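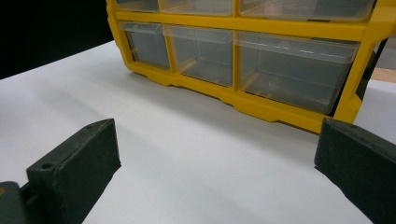

Small drawers for small things

For many years I kept my screws in jam jars, and then in one biscuit tin, where everything became mixed. Now I have a yellow organizer with clear drawers and I want to write down what works for me. My English is from books and from my neighbours, so please be patient.

Choose drawers of different width

Mine has narrow, medium and wide ones in the same row. The narrow ones are good for picture hooks and fuses. In the medium ones I put wall plugs and washers. The wide ones are for things with an awkward shape, such as hinges, castors and the rubber feet of chairs. Before you buy, lay your longest hinge on a ruler and take the number with you to the shop. I did not do this the first time and my gate hinges still live in a bag.

See-through, but label anyway

The plastic is a little smoky, so you can see that something is inside, but you cannot tell a 3 mm screw from a 4 mm screw. I write the size on masking tape with a soft pencil. The tape goes on the lower part of the drawer front, under the lip, where my fingers do not rub it away. Change the tape every year or the glue gets hard.

My friend Minttu Kuusisto does not write anything. She tapes one screw to the front of each drawer. It looks untidy but her children can find what they need.

Heavy things low

Put nails and bolts in the bottom row. Hooks, felt pads and cable clips can go higher. If the organizer slides when you pull a drawer, put a piece of non-slip shelf liner under the feet.

Washing the drawers

Take out all the drawers in the same order as they sit and keep this order on a towel. Use warm water, a drop of dish soap and an old toothbrush for the corners. No scouring powder, it makes the clear plastic dull. Let them dry completely overnight before you put metal back. For the grid itself, a damp cloth around a butter knife reaches behind the dividers.

When you sort the old tin

I sorted mine in July, on the balcony table, and it took two evenings. There were 377 screws and I know this only because my nephew wanted to count. Pour a little at a time into a baking tray with a light colour. Bent nails and screws with a damaged head go straight to metal recycling. Do not make a drawer for "other", it will be full in one month.

Next time I will write about sewing buttons, which have the same problem.

Hường Tô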